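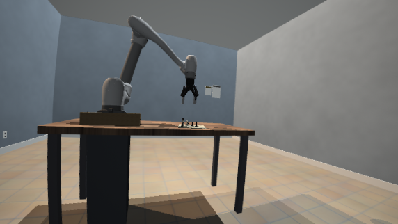

Counting scales on a shed snake skin

A shed skin keeps nearly all of the scale characters used in identification keys, and it can be studied at leisure without handling a snake. Color is mostly lost. Pattern may survive as faint darker areas, but it should be used only to support the counts. The method below is the one used for the Arnwood shed collection and applies to most North American snakes that have wide belly scales. It does not work well for blind snakes, whose belly scales are the same size as the rest.

What you need

A shallow tray large enough to hold the skin in a loose S-shape
Lukewarm water and one drop of plain dish soap
Blunt forceps
A soft brush
White blotting paper
A hand lens or low-power microscope
Fine pins and a foam board
A soft pencil and a record sheet
A black card, for use as a background

Step 1. Record before you wet anything

Write down the place, the month, the kind of cover the skin was found under and who found it. If the skin is in more than one piece, lay the pieces out in the order they were found and give each a letter. Do not join pieces by guesswork. A missing section in the middle makes the belly count useless, although the row counts on either side of it can still be taken.

Note whether the skin is inside out. Snakes normally crawl forward out of the old skin, starting at the lips, so most sheds are turned along at least part of their length. On a turned skin the keels show as grooves, and the free edges of the scales lie on the inner surface of the tube.

Step 2. Soften the skin

Add the soap to the water and lower the skin in with the forceps. Hold it at the thickest point you can find. The head and the tail tip tear first. Leave it until it bends without a crackling sound, which for an old, dusty skin may take an hour. Brush away soil with short strokes running from head to tail. Change the water once if it turns cloudy.

Step 3. Open the tube

Float the skin onto wet blotting paper and slide the paper out from under the water. Cut along one side, between the belly scales and the first row of small scales, only if the skin is a spare. For a specimen that will be kept, leave the tube whole and slip a strip of black card inside it. The card keeps the far wall from showing through, which is the most common source of double counting.

Step 4. Find the three counting points

Row counts are taken at three places, and all three are written down:

One head length behind the head
Midbody, halfway between the snout and the vent
One head length in front of the vent

Mark each with a pin placed beside the skin, not through it. If the head is missing, record the first count as "not taken." Do not estimate it from a similar snake.

Step 5. Count the dorsal rows

Start with the small scale that touches the edge of a belly scale. Move diagonally up and toward the head until you reach the middle of the back, then diagonally down and toward the tail until you meet the belly scales on the other side. Include the first and last small scales. Leave out the wide belly scale itself.

The path should form a shallow V. You can also count in a straight diagonal line from one side to the other, and on an even skin the total will be the same. Choose one path and keep to it for the whole specimen.

Most snakes have an odd number of rows, with one row running along the midline of the back. If you get an even number, count again from the other side before accepting it. Even counts do occur near the points where rows drop out, so a second count a few scales farther along is worth taking.

Write the three results with dashes between them, in order from neck to vent.
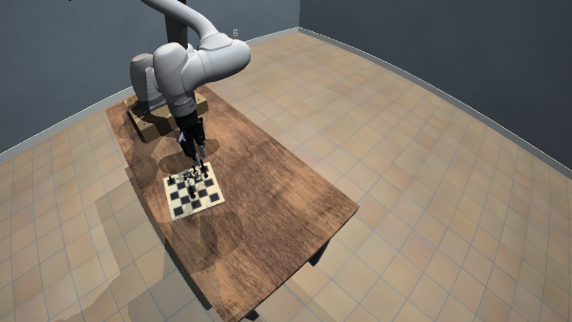 White robotic arm over a small chessboard.

Step 6. Count the ventrals

Ventrals are the wide scales along the belly. The count runs from the throat to the vent, and the difficulty is deciding where to begin. Scales on the throat widen gradually, and two people starting by eye will often differ by several.

Use this rule: the first ventral is the first one that touches the lowest dorsal row on both sides. Any widened scales ahead of it are called preventrals and are recorded separately. Count every ventral after that, stopping before the plate that covers the vent.

Place a pin beside every tenth scale. If you lose your place you can go back to the last pin. Count once toward the tail and once toward the head. When the two totals disagree, do both again. Half ventrals, where a scale reaches only partway across, are counted on neither pass but go in the notes with their position.

Step 7. Examine the vent and tail

The plate covering the vent is either single or divided. Look at the rear edge under the lens with light coming from one side. A true division is a clean slanting line with an overlap. A tear has ragged ends and no overlap. Record "S," "D" or "unclear."

Behind the vent, the scales under the tail are called subcaudals. They may be in a single line, in pairs, or a mixture of the two. Where they are paired, count one side only, and say which side. Start with the first pair that meets at the midline. The pointed tip of the tail is not included. If the tip is gone, add a plus sign to the count to show that it is a minimum.

Step 8. Check keels and pits

Look at the rows at midbody. A keel is a raised ridge along the length of a scale. Some species have keels on every row, some only on the upper rows, and some have none. Row one, next to the belly, is often smooth even when the others are keeled, so give the row at which keels begin. Small paired pits near the rear tip of each scale should also be noted. They are easiest to see when the skin is almost dry.

Recording the result

The short form used at Arnwood reads as follows: specimen number, dorsal rows at three points, preventrals, ventrals, vent plate, subcaudals, first keeled row. Use an "x" for anything not taken. Blank spaces are not accepted, as they can be read as zero. Specimen 2572 in the Fondthorpe drawer is a good model of a partial record: the head and neck are missing, four of the fields are marked "x," and the rest can still be used.

Do not record the length of the shed as the length of the snake. The skin stretches as it comes off, and the thin skin between scales opens out as well. If you measure it, label it "shed length."

Common errors

Counting the same row twice because the far wall shows through
Including the ventral at the end of a row count
Starting the ventral count at the chin
Reading a crease in the vent plate as a division
Treating a turned skin as if its left side were the snake's left -- mark the sides before you begin

Drying and storage

Lay the finished skin on fresh blotting paper, belly down, and cover it with a second sheet. Put a light, flat weight on top and leave it until fully dry. Store it in a paper folder. Plastic sleeves hold moisture, and mold will show within a season. The folder carries the specimen number in pencil on both the front and the inside flap.

Checking your counts

Have a second person repeat the midbody row count and the ventrals without seeing your sheet. A row count should match exactly. Ventrals may differ by 2 at most. Larger differences almost always come from the starting point, so compare the first ventral before recounting the rest.

The record sheet was drawn up by Grażyna Sadowski. An older version, the Siltura sheet, has no space for preventrals. Counts copied from it should be marked "old sheet" in the notes field.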